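Soft pads vs stiff pads for denim, anyone compared?

bray_li
Posted in Grippers and End Effectors, 6 replies

OK so I've been switching between the stiff pads that came with my Vukham handheld and a softer set from Etik, and I can't make up my mind. T-shirts and fleece, no difference that I can feel. Denim is where it gets weird. The stiff ones slide over a waistband if I come in at all shallow, and the soft ones grab but then the tips fold when I lift (drives me nuts!).

I'm coming straight down on the waistband now and closing from there. 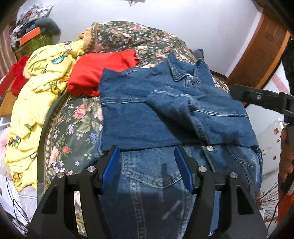 Blue pads on the waistband, jeans back side up with the jacket on top.

Anybody running something in between? I'm at almost 300 grasps with each set and would love to stop swapping screws.

purkcombe_wayne
Straight down is your problem, I'd say. You press the layers flat and then there's nothing to pinch. Come in from the side of the waistband, tilt a little, let one pad get under.

bray_li
Tried that Wayne, it's where the shallow sliding comes from. Maybe my tilt is off though.

nuria_g
I'm with Brayden on this one. Side approach is great on a single towel, but once there's a second garment lying over the first you end up dragging both. We logged 3,416 picks on mixed laundry in August and top-down won for anything with a thick seam. Stiff pads, for what it's worth.

purkcombe_wayne
Sure, but what jaw opening? Mine's a Sandhu and it's pretty narrow, so top-down just squashes stuff.

nuria_g
Wide, as far as it goes. OK, that could be the whole argument right there lol

edin_h
Has anyone tried a strip of silicone tape on the stiff pads? I put 2 layers on mine, tips only. It peels after a while but the grip on jeans is way better and nothing folds.

bray_li
Ooh, no, but I have a roll in the drawer. Will try it tonight and post numbers.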